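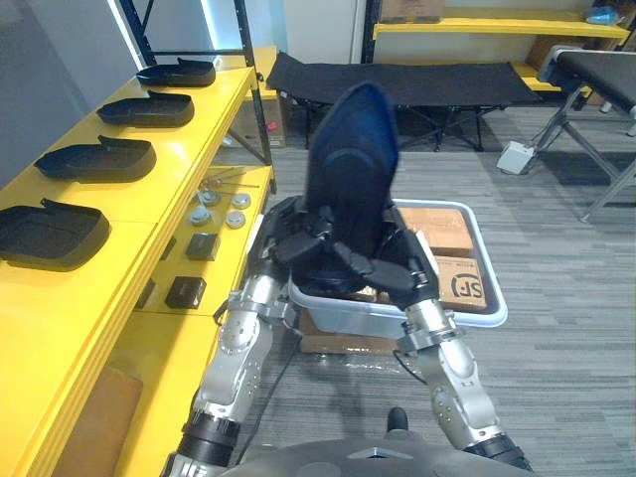 Apr 12, 2018

Parts store, yellow shelving end.

Spent most of the morning on the shelving and the bin beside it. The curved black pieces have a place on the top surface now, laid in a row along its length, all facing the same way with the raised backs to the right. Please keep them like that. When they were piled in the drawer the lips rubbed against each other and two came out with scuffs that wouldn't polish off.

The dark navy fabric piece doesn't belong with them and isn't to be put on the shelf. It creases if it is folded small. Chantal Friesen wants it for the Wernico seat and will say where it lives until July. For the time being, lay it over something flat with nothing on top.

Small stuff goes on the lower tier. Pale grey round parts at the back (discs and the short ones with pins together, I haven't separated them), little black square blocks in front with a bit of space between them so they can be picked up singly. I tried the blocks in a tub last week and it was slower -- you end up tipping the lot out to get at one. 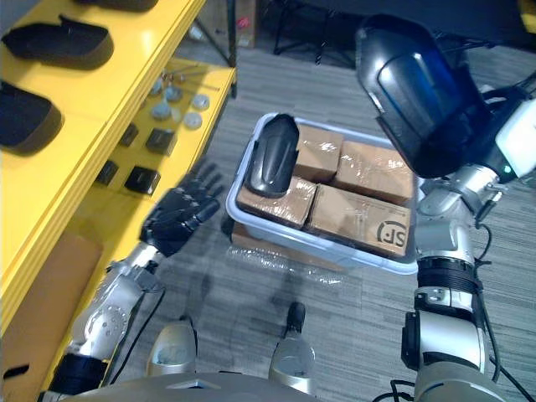
The boxes in the bin stay closed until the paperwork is matched. The Pakotel order and the Asater order got mixed at goods-in, and the delivery notes I have don't agree with each other. One says 80 spacers, the other doesn't mention spacers at all. I've emailed both. If anyone needs something urgently, cut the tape along the seam and write your initials on the lid. Don't tear it, we reuse the cartons for returns.

Bin is the pale plastic one with the rim. It has flattened cardboard under it as the base drags on the carpet and picks up fluff, which then gets into everything. Leave the cardboard where it is. Bubble wrap can be kept if it's clean; anything popped flat goes out.

Still to do:

Labels for both tiers. I printed a set but the 7 mm tape is too narrow to read from standing height. Need the wider cartridge.

Find out if the Mahrous pieces are meant to be stored flat. Their sheet says flat, the man on the phone said on edge.

Somewhere for the loose cardboard panel. It keeps sliding down when it's leant against things.

Reorder packing tape. Down to 2 rolls -- one of those is the cheap stuff that splits.

Stock sheet is updated for the shelf only. The bin is down as "unchecked" and the total still shows almost 3,000 for small parts, a figure carried over from the old sheet and not to be trusted. Will correct it once the boxes have been opened and checked off.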